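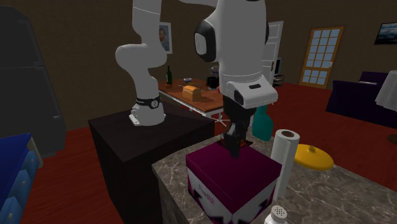 A simulated kitchen, with the gripper at the lid of a box on the counter.

I think we should stop reporting one success rate for policies tested in simulation. Our group at Esgate ran 492 trials of the Barasa policy and got 76 percent. That number went in the abstract, and it is the only one people quote.

It hides too much. When we split the trials by room, 201 of them came from layouts close to the training set, and those carried the average. In cluttered rooms the same policy did far worse – a difference readers should see first.

Rendering a new room is cheap. Papers should list results per layout, failures included, and give the random seeds. Reviewers should ask for this even when the average looks good. I would accept a lower headline figure in exchange.

Contact | © Jestano Robotics Notes | Back to top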